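Still waiting on the robot that breaks down boxes

30/06/2026

My recycling bin gets emptied every other Tuesday, and the night before is when I stand in the garage with a box cutter and flatten whatever has piled up. It takes me maybe ten minutes. I hate it more than any other chore in the house, including the gutters.

So when people tell me that household robots are close, this is what I ask about. Forget the glass of water and the single folded T-shirt. Can it take a box, open out the flaps, get it flat and put it with the other flat ones? Can it do that with the next box, which is a different size and has a strip of tape somewhere it shouldn't?

I have been asking since October, when Morenike Nwankwo sent me a link to a company called Ploslow and the words "you can stop complaining now." The video had a nice kitchen in it. It also had a cut every few seconds, and I don't think I saw one whole task from start to finish. I wrote back that I would go on complaining.

What I like better is the plain footage and stills that come from people working on one small piece at a time. An arm bolted to a bench, a cloth, a sheet of cardboard, a little wooden cube, a glue stick lying off to the side. It looks like a school project, and I trust it more for that.
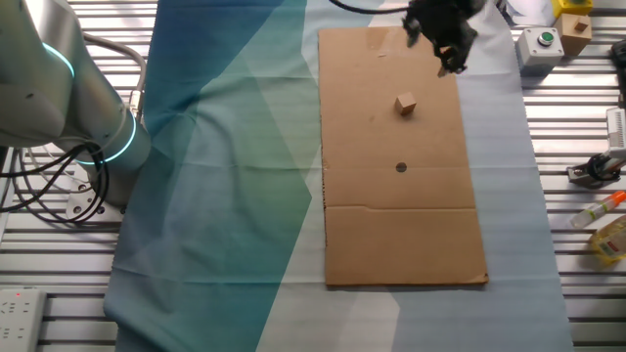 Chibuzor Osagie, who I used to work with and who spent years around packing lines, thinks I am asking for the wrong thing. His view is that a factory would never send a robot after a loose sheet of cardboard. You would build a machine that does one box size very fast and you would make everybody use that box size. He's right, and it's why shop floors are full of machines and my garage isn't. A packing line gets to decide what comes down it. I get whatever the neighbors forgot to cancel.

He gave me a figure, too. The last line he worked on erected 22 cartons a minute. That's putting boxes up, which I grant is the opposite of what I want, but he says taking them down would be no harder if they all arrived the same way round. Mine arrive inside each other.

Cardboard is a mean material for this. It's stiff until it reaches a crease and then it isn't. A flap that has been folded once wants to go back halfway. If you pick up a big sheet by one corner the rest of it swings, and if you press on it in the wrong spot it pops up somewhere else. I know all this in my hands without thinking about it. I have no idea how you would write it down, and I gather that writing it down is no longer the plan. The plan now is to show the machine lots and lots of tries and let it work out the rest.

Fine. How many tries? Asabe Eze forwarded me a talk where somebody from an outfit called Zitum said 3,000 demonstrations had got them a "reliable" result on one task. I went looking for what reliable meant. It was on the second to last slide, in small type: 100 trials on the same table with the same object. They gave the successes and left out how long each one took, and time is the thing I'd want to know. If it needs two hours to do my ten minutes, okay, I could live with that, I'm asleep anyway. But if I have to get up and rescue it — and I suspect I do — then I have bought myself a second chore.

There's also the question of what it can see when it gets in close. A person flattening a box backs off, turns it over, tilts it toward the light. Up near the gripper it's mostly brown. A crease is a thin line that shows a bit lighter or darker on one side, and a stain can stand out more than the fold does. I'd struggle with that view myself. 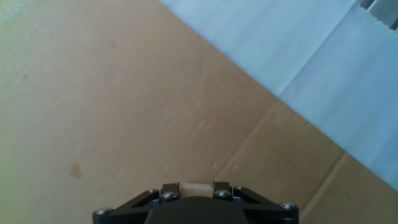 What would change my mind

I'm not against any of this. I'd pay real money for it, and I've told Morenike so. But I would like to see a few things first.

One take, no cuts, with a clock on the wall.

Boxes the company didn't choose. Let Chibuzor choose them, he'd enjoy it.

Tape. I have yet to see a demo with tape in it.

A failure left in, and then what the machine does next. Does it notice? Does it try again from the other side, or does it carry on flattening thin air?

A price, and who comes out when it breaks.

Gisasum has apparently promised a home trial, and Asabe has put her name down. If she gets one I'm bringing my boxes over to her place, and I'll write up how it goes whether they like it or not. Until then the box cutter stays on its nail by the garage door, and I've got a dishwasher carton out there that I should have dealt with last night.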